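How to Get Wax Out of a Tablecloth

I ruined (so I thought) my favorite gray cloth last December with one tipped candle, and I've done this enough times since that I can walk you through it.
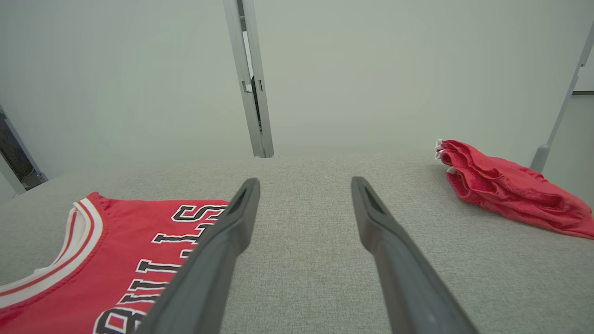 First thing, leave it alone! I know you want to wipe. Wiping pushes warm wax down into the weave and then you've got twice the job. Let it go hard. If you're in a hurry, lay a bag of ice on it for a few minutes.

Next, scrape. I use an old plastic store card, held almost flat. A butter knife works too, but go easy on anything with a loose weave - I pulled a thread on my mother's linen and still hear about it.

Now the fun part. Put a plain paper towel under the stain and another on top, and press with a warm iron, no steam. Lift it after ten seconds and move to a clean patch of paper. Keep going until nothing more comes through. My big spill took most of a roll.

If the candle was colored you'll probably have a faint ring left. Dab on a little rubbing alcohol with a cotton ball, working from the outside in. Try a hidden corner first, please.

Then wash it at 106 degrees if your machine lets you pick, or just warm if it doesn't. Hang it to dry and check it in daylight. Don't put it in the dryer until the mark is totally gone, or you'll be looking at it for years.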